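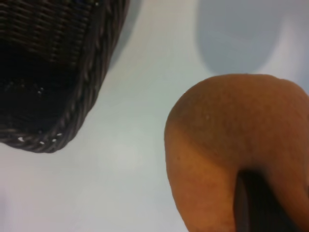

エムリス・ロッサーに言わせると、物が減れば探し物も減るのは当たり前で、そこに月額を払う理由を探すほうが難しいのだそうだ。先月号で片づけサービス「プルトロウ(Plultlow)」の体験会を告知したところ、こういう反応がいちばん早く来た。告知を載せた手前、編集部としても一度きちんと中身を見ておくべきだろうということになり、筆者が6月のあいだ会員になってみた。以下はその報告である。先に書いておくと、かなり疑ってかかっている。

プルトロウの売り文句は「28日で、家が静かになる」。毎朝アプリに課題がひとつ届く。引き出しをひとつ空にする、玄関の靴を並べ直す、輪ゴムを捨てる、といったものだ。終わったら完了ボタンを押す。押すと小さな鐘の音がする。料金は月2,443円。半端な額だが、理由はどこにも書いていなかった。

最初の一週間は、正直に言って気分がよかった。台所の引き出しからは使いかけの保冷剤と、もう手元にない炊飯器の説明書が出てきた。捨てた。鐘が鳴った。ここまでは何の文句もない。ただ、この引き出しは去年の暮れにも空にしている。そのときは鐘も月額もなく、大掃除という名前だった。効果があったのは課題のおかげか、久しぶりに引き出しを開けたおかげか。この二つを分けて考えている片づけ本に、筆者はまだ出会ったことがない。

体験会の会場でもらった冊子には、利用者の声が見開きで並んでいる。「探し物の時間が減りました」「夫婦げんかが減りました」「よく眠れるようになりました」。どれも本当かもしれない。けれども、途中でやめた人の声は一つも載っていない。やめた人に感想を聞いたのかと会場で尋ねると、退会時にアンケートはあるが任意です、という返事だった。任意のアンケートに答えてから去る人がどれだけいるか、通販の解約をしたことのある方ならだいたい想像がつくと思う。

もう少しましな材料がほしくて、編集部でも聞いてみることにした。この便りの読者のうち、何かしらの片づけ術を一度は最後までやったという方に葉書とメールで事情を尋ねた。返ってきたのは19通。少ない。しかもこの便りを読んで返事まで書いてくださる方々だから、世間の平均からはずれているに決まっている。だから割合のような数字は出さない。傾向も言わない。書かれていたことをいくつか紹介するだけにする。

いちばん多く出てきた話題は、意外にも物の量より「入れ物」のことだった。片づけを始めようと思い立つと、まず入れ物を買いに行ってしまう。仕切り、引き出しケース、ふた付きの箱、かご。買った時点で半分片づいた気になる。そして数か月後、入れ物のための置き場所に困っている。ある方の葉書には、納戸の奥から空の収納ケースが重なって出てきて、その晩は片づけをやめて寝た、とあった。筆者も似たようなことをやっている。

プルトロウの課題にも、この誘惑が実にさりげなく仕込んである。9日目の課題は「迷い物の居場所を決める」だった。迷い物とは、電池の切れた時計、どこかのねじ、外国の硬貨、もらった絆創膏といった、捨てるには惜しく、しまう場所もない物のことだ。居場所を決めましょう、という文の下に、提携先のブレルクスカ(Brerkska)の通販へ飛ぶボタンがある。押せば棚や箱がずらりと出てくる。押さなくても課題は完了にできるし、その点は公正に書いておく。しかし、物を減らすために入会した人に物を売るというのは、禁煙教室の受付で灰皿を売るのに近い。

会社側の説明も聞いた。迷い物は定位置がないから散らかる、定位置があれば戻せる、戻せれば散らからない。筋は通っている。ただし筋の通り方が良すぎる。わが家の鍵には玄関脇のフックという立派な定位置があるが、それでも月に一度は上着のポケットから出てくる。定位置があることと、人がそこに戻すこととのあいだには隙間があって、冊子はその隙間について一行も割いていない。

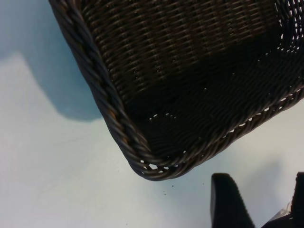 では、入れ物はひとつも買わないほうがいいのか。入れる物が先に決まっていて、いま床や机の上で実際に困っているなら、買えばいいと思う。決まっていないなら、家にある紙箱で一か月しのいでみて、それでもほしければ買う。筆者の考えはその程度で、冊子にするほどのものはない。

続けて、二つ目の疑問について。プルトロウは「一つ買ったら一つ捨てる」という決まりを基本に据えている。昔からある考え方で、目新しくはない。筆者はこれを期間中まじめに守った。守ってみてわかったのは、この決まりが物の大きさも値段も区別しないことだ。歯ブラシを買って古い歯ブラシを捨てる。これは誰でもやっている。では米を買ったら何を捨てるのか。消耗品は数えません、とアプリのよくある質問にはある。ならば本はどうか。数えます、とある。では図書館で借りた本は、と問い合わせたら、返信まで三日かかって「ご自身の感覚を大切にしてください」と来た。

感覚を大切にした結果、筆者は文庫本を一冊買い、壊れたボールペンを一本捨てた。決まりの上では釣り合っている。本棚はそのぶん狭くなった。アプリの画面では家全体の「静けさ」が一段上がり、鐘が鳴った。この静けさの点数がどう計算されているのかも聞いてみたが、複数の要素から総合的に、という答えだった。総合的に、という言葉が出てきたら財布を一度しまう、というのが亡くなった父の教えである。

三つ目は、時間の話だ。冊子には、人は探し物に膨大な時間を費やしていると大書してあり、片づけによってその時間が戻ってくると続く。だが、どこの誰をどうやって測ったのかがない。測ったのが会社勤めの人なのか、子どもが小さい家なのか、眼鏡をよくなくす人なのかで話はまるで違ってくるはずだ。試しに筆者は、自分が探し物に使った時間と、アプリの課題に使った時間を手帳につけてみた。途中でつけ忘れた日があるので表にはしないが、少なくとも筆者の場合、課題のほうがずっと長かった。片づけのための手帳を探していた時間をどちらに入れるかで少し悩んだ。

同じ時期に体験した方にも話を聞いた。北町の集まりで紹介してもらった、ご夫婦で入会した2人暮らしのお宅である。奥さんは気に入っていて、朝の課題があるとその日の始まりがはっきりするという。ご主人は三日でやめた。課題が届くたびに自分の工具箱が話題になるのがつらかったそうだ。どちらの感想も筆者にはよくわかる。そしてこのお宅では、奥さんが続けているかぎり、会社の集計には満足している会員として残る。ご主人はどこにも残らない。

公平のために、よかった点も書く。課題が一日にひとつと決まっているのは悪くない。休日にまとめてやろうとして押し入れの中身を全部出し、夕方に途方に暮れるという、あの失敗は起こりにくい。文章も押しつけがましくなく、捨てられない人を責めるような言い方はしていなかった。思い出の品については期間の終わりまで触れない順番になっていて、ここはよく考えてあると感じた。解約も画面の中で済んだ。ボタンが灰色で見つけにくい位置にあったのは、まあ、よそも同じだろう。

それで、28日後に家は静かになったか。筆者の家は、期間が終わった翌週にはほとんど元どおりになった。台所の引き出しだけは今もすっきりしているが、あそこは大掃除のあともしばらくはすっきりしていたのだから、秋になるまで何とも言えない。会社にとっては、元どおりになった人にもう一度入会してもらえばいい話で、実際に「おかえりなさい割引」の案内が二度届いた。片づけ術がよく効くものなら、この割引の使い道はあまりないはずだ。
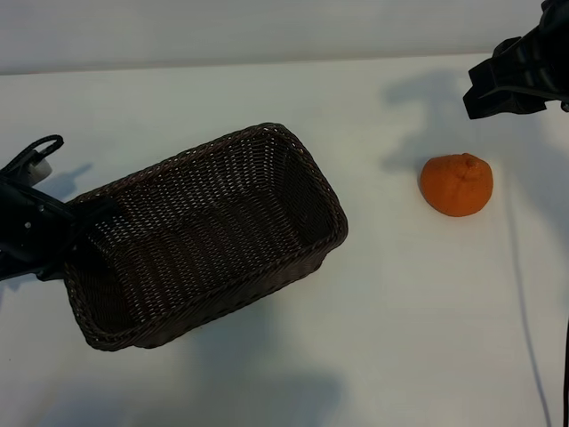 キプロノ・オウィノからはこんな意見ももらっている。効くかどうかばかり気にしているが、習い事だって上手にならないまま続けている人は大勢いるし、朝に鐘がひとつ鳴って機嫌がよくなるなら、その値段として考えればいい、と。

一理ある。反論しかけて、しばらく手が止まった。筆者が毎月払っている新聞代にも、効果を測れと言われたら困る。ただ、それならそう売ってほしいのだ。朝の機嫌がよくなる鐘、と書いてあれば筆者は疑わない。買いもしないかもしれないが、少なくとも探し物の時間がどうの、睡眠がどうのという話につきあわずに済む。根拠のほしい約束と、気分の約束とが同じ冊子の同じ大きさの字で並んでいるところが、どうにも引っかかる。

もうひとつ、これから体験会に行かれる方のために、筆者が聞いておけばよかったと思う点を挙げておく。やめた人は何人いたのか。続けた人の家は半年後どうなっていたのか。それは誰が見に行ったのか。提携先の品を買わなかった会員と、買った会員とで結果に違いはあるのか。最後のはぜひ聞いてほしい。筆者が電話で尋ねたときは、担当者に確認して折り返しますと言われ、この原稿を閉じる2024年7月8日の夕方まで折り返しはない。かかってきたら来月号に載せる。

なお、先月号の告知で体験会を「無料」と書いたが、冊子代は別にかかる。編集部の確認不足で、会場で財布を開くことになった方にはお詫びする。次の体験会は喫茶オーウェン(Owen)の二階で開かれる予定だが、日程がまだ出ていない。飲み物の注文も必要だそうなので、今度は先に書いておく。

収納ケースが余っている方が何人かいらしたので、次号の「ゆずります」欄を少し広げることにした。大きさと、ふたがあるかどうかを書いて送ってください。ふただけ、というのもすでに一件来ている。競りの「ギャベル(Gavel)」に出したら送料のほうが高くついたという方からの品だ。引き取りに来られる方に限る、とのこと。入れる物が決まっている方を優先したいところだが、確かめようがないので先着順にする。

葉書をくださった方のうち、名前を書き忘れた方が一名。押し入れの上の段に一度も使っていない布団圧縮袋が三袋、という内容に心当たりがあれば、編集部までご一報を。載せてよいか伺いたい。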